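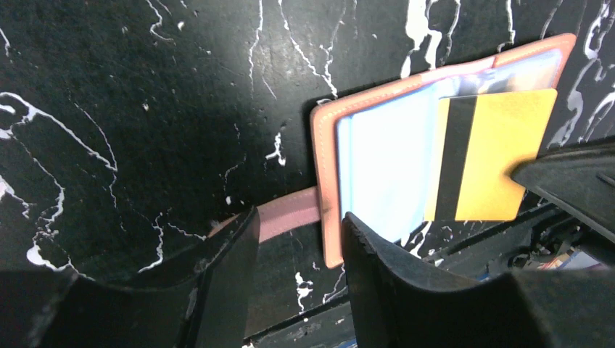
"Ask me how many times I've watched a card go in and out of a holder," she says, before I've got my coat off. I ask. "3,247 recorded ones. I could watch another batch this afternoon and be perfectly happy."

She runs demonstration recording at Stelent, in two rooms above a tile showroom on Mackay Street, and she asked me to leave her name out because she'd like the operators to get the attention. Their job is to guide a pair of robot arms through small household tasks, over and over, so that a learning system has something to learn from. Cameras sit at the wrists and every movement is saved alongside the pictures.

Wallets, purses and card holders have been the main business since December. The project is called Flokby, and I had expected something grander from the name. She laughs at this. "People come in wanting to see it fold a shirt. Then they have a go at getting a card out of a slot and they're here till lunch!"

I had a go. I sat down at the controls, picked up the strap of a pink leather card holder at the second attempt, and was very proud of myself until I had to do anything else. The yellow card inside has a black magnetic stripe and it slides beautifully if you push it along the slot. I pushed it across. The whole thing swung round on the table and one of the operators, very kindly, said that it was a useful one to have.

Was it? "Oh, we keep plenty of those," she says. "If you only record people who are good at it, the system never sees a holder facing the wrong way. Then it meets one and it has no idea what to do. So we like a bit of a mess, as long as the person sorts it out afterwards. It's the sorting out we want."

Some recordings do get thrown away. A session of 200 is thought a good day's work, and each one is watched back by somebody who didn't make it. They look for long pauses, for a hand coming in to help, and for what she calls "wandering", when an operator forgets which task they are on. "I've done it myself. You start by taking the card out, you start thinking about dinner, and you put it back in."

The soft things give the most trouble, and she is happiest talking about them. A strap bends, a flap closes when you let go of it, a plastic sleeve throws light back at the camera. "A wooden block is the same block every time you touch it. Leather isn't. You pinch a strap and the far end curls, and next time it curls differently. I love that. I could talk about straps all day, and my family would tell you I do."

The tabletops change too. They have black marble patterns, plain white, a wood grain and a dreadful green check that everyone is fond of. An early version of the system, trained on one plain surface, went to pieces when Astier, the firm that supplies their tables, sent a patterned one by mistake. They kept it, and ordered more.

Of the 756 recordings made with straps, she thinks the best came from an operator who used to mend watches. "Tiny movements, no hurry at all. You can see the decision in them. I've shown them to every new starter."

The next set begins on 11th April and moves on to zips. There are 30 pouches in a crate by the door, and she has already tried most of them by hand. "Some of them stick," she says, delighted. "Really badly. Come back and have a go."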